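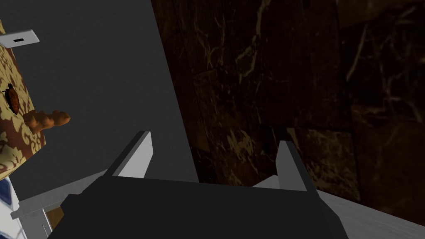

Week 4. Randomised textures and grasping in simulation

Reading: the Himska notes, sections on rendering and transfer. Bring your own plots.

The question this week is whether a grasping policy trained only on rendered views needs those views to look realistic. The method is simple. Before each episode the simulator draws new surfaces for the walls, worktops and loose objects, so a wall may come out as dark veined marble and a plain box may get a damask pattern. The gripper model stays the same throughout.

The Osix group trained two policies on the same task. One saw fixed textures, the other saw random ones. Each was then run for 178 trials on the real arm at Cáceres. The fixed policy made 42 successful grasps and the randomised policy made 81.

Points to note:

Neither result is good in absolute terms -- more than half the trials failed either way.

Lighting was not varied. The Sokstead follow-up does this, and we cover it in April.

Exercise: work out both success rates, then say what a third policy, with random textures on the walls only, would tell you.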